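4.2 The open afternoon at Istthorpe

The second demonstration we attended was held at the Istthorpe workshop in June, as part of an open afternoon for local schools, suppliers and anyone else who had put their name down. The arm was shown by Ocampo, with control software from Zondo. The programme promised visitors "a robot that cooks alongside you". We went to find out how much of that promise could be checked by someone standing behind the rope.

Our interest is in what a public demonstration lets its audience conclude. Visitors see a task done and go home with a belief about what the machine can do in general. The gap between the two is often wide, and hosts have little reason to narrow it. Both authors took notes separately and compared them the same evening. Where our notes disagreed we have left the point out.

The presenter told the audience that the system "understands a kitchen". What was set up for it was a good deal plainer than a kitchen. The work took place on a flat brown surface marked out in blue tape, and the objects were put down by a member of staff before each run. When Eftychia Alexiou asked whether the pot could be placed anywhere, she was told that it could, "within reason". She asked for it to be turned so that the handles faced another way. The request was noted and the programme moved on.

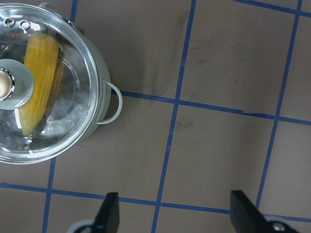
Figure 3. View from the wrist camera during the demonstration: lidded pot with an ear of corn inside, taped work surface, gripper fingers open.

The view in Figure 3 was also shown to visitors on a wall screen, and it drew more attention than the arm did. Several people near us took it as proof that the robot knew there was corn in the pot. It is no such proof. The lid is clear glass, and a person looking at the screen can pick out the corn at once. Whether the software made any use of it is a separate question, and nothing on the screen answered it. There were no labels over the picture and no readout beside it. The same goes for the tape. A grid of this sort may be a guide for the staff, an aid to the software, or left over from other work. We asked, and were given two different answers by two members of staff.

Clear lids and shiny rims are known to be awkward for cameras, and a fair test of the system might have made something of this. The presenter did mention reflections, but only to say that they were "not a problem any more". No run was offered with the lights changed or with a second lid.

The printed handout stated that the task had been rehearsed 106 times. It did not say how many of those attempts had gone well, what had counted as going well, or whether the pot had been moved between them. Jerome Mangubat wrote to Ocampo afterwards to ask for these details and received a copy of the same handout. We treat the number as a measure of effort and nothing more.

In fairness to the hosts, the staff were friendly, children were allowed close enough to see properly, and no one claimed that the machine was for sale. The Eltach visit (Section 4.1) was worse on all of these points. Even so, we left Istthorpe unable to say whether we had watched a robot deal with a pot or a robot repeat a path that happened to have a pot at the end of it. We have therefore scored the visit as "not established" for general handling in Table 5.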